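Besuch im Schulungshaus von Wodville

Im Januar waren wir zu viert bei Wodville, die in einem ehemaligen Möbelhaus Reinigungskräfte für Hotels und Büros ausbilden. Der Rundgang begann um 9 Uhr am Nebeneingang, der Parkplatz davor ist klein. Korkor Ametepe führte uns durch die Räume, Todor Leka übernahm später den Teil zur Wäsche.

Das Erdgeschoss hat 425 Quadratmeter. Dort stehen Musterzimmer, eine Teeküche und mehrere Tische mit verschiedenen Oberflächen. Geübt wird vor allem das Abwischen. Die Tücher sind nach Farben getrennt, Pink ist im Haus für Tische vorgesehen. Am weißen runden Tisch mit der glänzenden Platte sieht man Schlieren schnell, wenn man schräg gegen das Licht schaut. Gewischt wird zuerst der Rand, danach die Fläche in Bahnen.

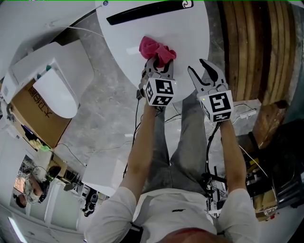

Wäscherei und Lager

Im Keller laufen die Maschinen für die Tücher. Todor Leka nannte 600 Stück pro Tag, in der Urlaubszeit weniger. Gewaschen wird ohne Weichspüler, weil die Tücher sonst schlechter aufnehmen. Das Mittel kommt von Saneo und wird automatisch dosiert. Die Regale im Lager sind beschriftet, allerdings auf Englisch, was laut Naa Fiadzo bei neuen Kursen öfter zu Nachfragen führt.

Kurse und Anfahrt

Der Grundkurs dauert drei Tage und kostet 333 Euro, Mittagessen eingeschlossen. Die Bushaltestelle liegt gegenüber, Linie 152. Gruppen melden sich vorher bei Theophilus Nartey im Büro an. Wer in die Wäscherei will, braucht geschlossene Schuhe.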